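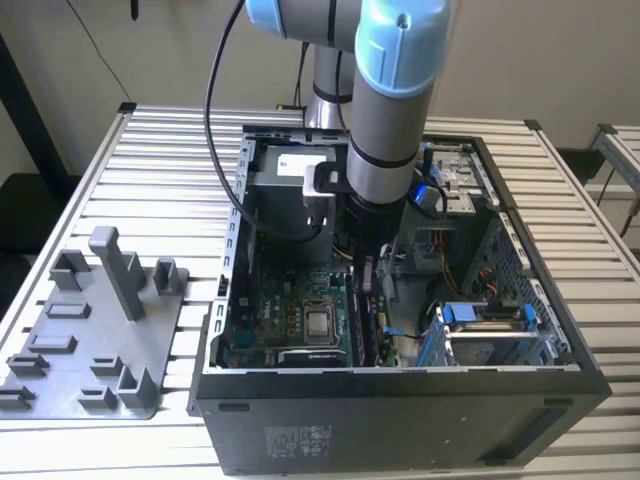
**Leaf litter and stream carbon: notes for the Grescombe talk, 2026-10-15**

Start with the question. When leaves fall into a small stream, how much of their carbon stays in the valley and how much leaves as gas?

- We put out 587 mesh bags of alder and beech leaves in the Brurkdale streams.
- Half had coarse mesh, so shrimp and caddis larvae could get in. Half had fine mesh, which kept them out.
- Bags went in last fall and the final set came out in May.

Say clearly that the fine bags still lost mass. Microbes do that part.

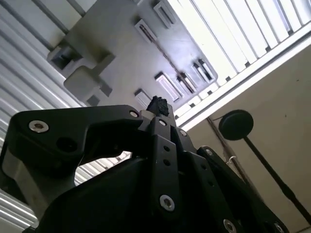 Next slide: temperature. The warmest site ran 12 degrees C in early spring. Coarse bags there were nearly empty by week 22. Beech was slower everywhere.

Pause for questions on method. Someone will ask about floods. We lost bags at the Sineck ford and left that site out of the analysis.

Then the limits:

- One valley, one winter.
- Two tree species.
- No gas readings at night.

Bleddyn Gethin is running the gas chambers this season and can take questions on those. Leave the contact slide up.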